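Collecting Demonstrations for Desktop Computer Assembly with a Single Robot Arm

Final Project Report
Submitted by Afaf Qudah and Getachew Feyisa
June 22, 2020

Summary

This report describes the collection of a set of human-guided demonstrations for training a robot arm to perform small insertion tasks inside a desktop computer. The project, known within the laboratory as Mirix, ran for one term beginning in February. A total of 400 demonstrations were recorded, of which 311 were accepted for training. The report covers the choice of tasks, the recording procedure, the rules used to accept or reject a recording, and the problems met along the way. Training of the learning system itself is the subject of a separate report and is mentioned only where it affected collection.

1. Background

Earlier student work in the laboratory, under the name Boychuk, used printed blocks and matching holes. The learning system trained on those examples performed well on the blocks and poorly on real parts. Blocks are thick, have wide clearances and present the same outline from most directions. Computer parts are often thin and must be placed in a space crowded with wires and metal edges. The supervisors therefore asked that the next set of examples be gathered on real hardware.

2. Tasks

Two tasks were selected. In the first, the operator picks up a small flat plate from a holder beside the computer and places it at the processor socket. In the second, the operator returns the plate to the holder. The return task was added at the request of the training group, who wished to have examples of leaving the case as well as entering it.

Memory modules were considered and set aside. They require more force than the operators were comfortable applying by remote control, and repeated insertion was expected to wear the slots.

3. Recording Procedure

Both authors served as operators and worked in alternating blocks. At the start of each block the operator moved the arm to a fixed starting pose, checked the gripper opening and confirmed that the recording software, Stondoleo, was receiving joint positions and camera images. The operator then guided the arm by means of a handheld controller. Recording began at the first movement and was stopped by a key press after the plate was released and the arm had withdrawn.

The position of the computer case was changed slightly between blocks. Tape marks were used at first, but these led the operators to return to the same few positions. They were replaced by a printed list of offsets, drawn up in advance and followed in order.

Operators were instructed to approach at a steady speed, to pause above the socket before descending, and to avoid correcting the plate's angle while moving sideways. The last instruction was added after the first week, when review showed that one operator rotated the wrist throughout the approach and the other did so only at the end. Recordings made before the change were kept if they met the other rules.

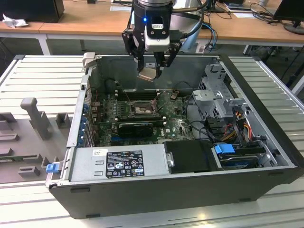 Figure 1. Placement task: the plate held between the fingertips over the open case, with the gray fixture tray at left.

4. Acceptance Rules

Each recording was reviewed by the author who had not made it. A recording was rejected if the plate was dropped, if a finger struck the case wall, if the operator stopped for an extended period, or if camera images were missing. A total of 89 recordings were rejected. Of these, 68 failed on the handling rules and the remaining 21 had missing images.

5. Problems Encountered

The missing images were traced to a loose connector at the recording computer. The fault was intermittent and was found only after the connector had been replaced for another reason. A check for gaps in the image stream now runs at the end of every recording.

Judging depth from the camera view was difficult for both operators. A second view was tested through Urnard, the laboratory's display program, but the delay between the two views made it unsuitable for guiding the arm.

6. Recommendations

Future groups should agree on a handling style before the first recording and should practice it together. The offset list should be extended to include small rotations of the case. It is also recommended that rejected recordings be stored with the reason for rejection, as the training group has asked to study dropped plates separately.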